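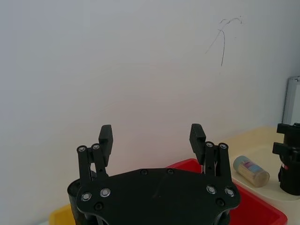 October, small parts bench, afternoon

Picked up the sorting again after the break. Plan for today was toothpicks only, the rest of the consumables can wait until the new drawer labels are done.

Trays stay as they were: red and yellow. Red is for stock that has been checked, yellow is for anything still to look at. I wrote this the other way around on the sheet by the door, now corrected. If you have an old printout, throw it out.

Toothpicks, Workska order. Opened one container and tipped it out on paper. 146 good ones, 11 set aside (split or with no real point at one end). The splits are mostly lengthwise and you don't see them until you roll the stick between your fingers. The set-aside ones go to the glue shelf for spreading epoxy, don't bin them.

Compared with the older Pikotitz ones. Those are a little thicker and hold up better when used as pegs in the foam blocks. For cleaning out screw holes the Workska ones are fine. No reason to reorder Pikotitz until we are through what we have.

Storage. The clear containers are good because you can see what is left, but they roll. Laid on its side, one of them went off the bench this morning and I spent a while on the floor. Tried a strip of felt on the table, which helps some. Standing them up is better if the cap is pushed all the way down. Up to 9 should fit upright in one tray with a divider. Haven't cut the divider yet.

Wall above the bench still has the pen scribbles on it. Tried dish soap on a small patch, no change. Will try alcohol on a corner first and see what it does to the paint. Please use the pad for notes.

Moved the tape dispenser and the hot glue gun to the Skeltik cabinet, second shelf.

To do:

- cut divider, 70 mm high, from the leftover card
- relabel the yellow tray
- ask Tsakiris if the caps are sold separately, two of ours are cracked
- skewers and craft sticks next, same method, count one pack of each

Stopped at 4:30. Left the felt down overnight to see if the glue holds.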